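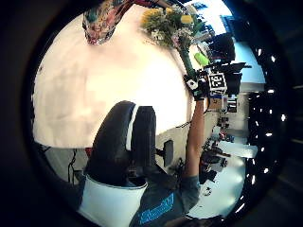 시간부터 맞추고 나서 모델 얘기를 하자고 했다. 자리에 앉자마자 들은 첫마디가 그거였다. 나는 당연히 정책 학습 얘기부터 나올 줄 알고 질문지를 그렇게 짜 갔는데, 첫 장은 바로 접었다ㅎㅎ

읽는 시간 4분

Pradgate에서 인식과 제어 쪽 소프트웨어를 만드는 개발자와 오후 내내 이야기를 나눴다. 이름은 빼 달라고 해서 그냥 개발자님이라고 쓴다. 지금 하는 프로젝트는 Fasanach. 꽃처럼 얇고 잘 휘는 물건을 다루는 동작을 모아서 플래너에 먹이는 일이다.

왜 하필 꽃이냐고 물었더니 "딱딱한 상자는 자세 하나만 알면 되잖아요. 줄기는 어디를 쥐느냐에 따라 끝이 딴 데 가 있어요"라고 한다. 집는 점을 고르는 코드가 처음엔 물체 중심만 찾았는데, 꽃다발은 중심이 꽃송이 쪽에 잡혀서 꽃을 움켜쥐는 궤적이 계속 나왔다고 했다. 그래서 줄기 부분만 따로 분할하는 단계를 넣었고, 그걸 짜느라 1월이 통째로 날아갔다고.

데이터 정리는 Perka라는 사내 도구로 한다. 영상이랑 자세 로그를 나란히 띄워 놓고 구간을 자르는 프로그램인데 화면이 진짜 투박하다(본인도 인정했다). 지금까지 들어온 기록이 744개, 검수를 통과한 게 653개. 떨어진 것들은 뭐가 문제였냐고 하니까 대답이 바로 나왔다.

"거의 다 타임스탬프요. 영상이랑 자세가 50밀리초만 어긋나도 손을 오므리기 전에 이미 쥔 걸로 찍혀요. 사람 눈으로 재생해 보면 멀쩡한데, 학습시키면 허공에서 손가락을 닫아요."

아, 그래서 시간부터 맞추자고 했구나! 그제야 첫마디가 이해됐다.

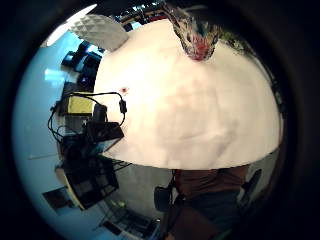
마지막 수정: 2020년 2월 29일

마커 얘기도 꽤 오래 했다. 손등에 붙은 마커가 화면 가장자리로 가면 광각 렌즈 왜곡 때문에 자세 추정이 튄다고 한다. 왜곡 보정을 먼저 하고 검출하면 되지 않느냐고 아는 척을 해 봤는데, 웃으면서 "저희도 그렇게 시작했어요"라고 하셨다. 보정한 영상은 가장자리가 길게 늘어나서 마커 모서리가 뭉개진단다. 지금은 원본에서 모서리를 찾고 그 좌표만 보정해서 넘긴다. 코드는 오히려 짧아졌다고 좋아하셨다.

마커가 가려지는 동안은 어떻게 하는지 궁금했다. 짧으면 앞뒤를 이어서 채우고, 길면 구간을 버린다. 그 기준값을 설정 파일에 빼 뒀는데 사람마다 다르게 고쳐 써서 한동안 결과가 안 맞았고, 결국 값이 바뀌면 결과물에 그대로 적히게 했다고. 이 대목에서 한숨을 좀 쉬셨다.

플래너 이름은 Niazi다. 뜻을 물어봤는데 저장소 만들 때 급하게 붙인 거라 자기도 모른다고 했다. 제어 루프는 250Hz로 돌고, 플래너는 그보다 훨씬 느리게 따로 돈다. "플래너가 늦으면 제어기는 마지막 궤적을 들고 천천히 서요. 예전엔 그냥 기다렸거든요. 그게 제일 무서웠어요."
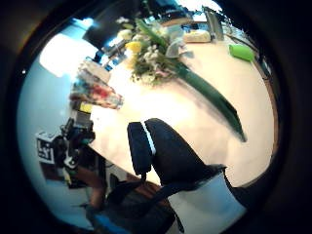

그 무서웠다는 게 어떤 건지 더 캐물었더니, 기다리다가 새 궤적이 오면 밀린 만큼 한꺼번에 따라잡으려고 확 움직였다는 거다. 요즘은 도착한 궤적의 시작 시각이 이미 지났으면 앞부분을 잘라내고, 현재 자세에서 부드럽게 이어 붙인다. 말로 들으면 간단한데 테스트 쓰는 데 더 오래 걸렸단다. 일부러 플래너를 재우는 테스트가 제일 쓸모 있었다고 하니 비슷한 거 하시는 분들은 한번 해 보셔도 좋겠다.

다음에 고치고 싶은 걸 물으니 Perka의 검색. 잎이 길게 삐져나온 기록만 골라 보고 싶은데 지금은 태그를 손으로 달아야 한다. 자동 태그는 만들다 말았다고 한다. 그건 완성되면 다시 듣기로 했다.

문의는 블로그 연락처 페이지로 | © 2020 무단 전재 금지 | 맨 위로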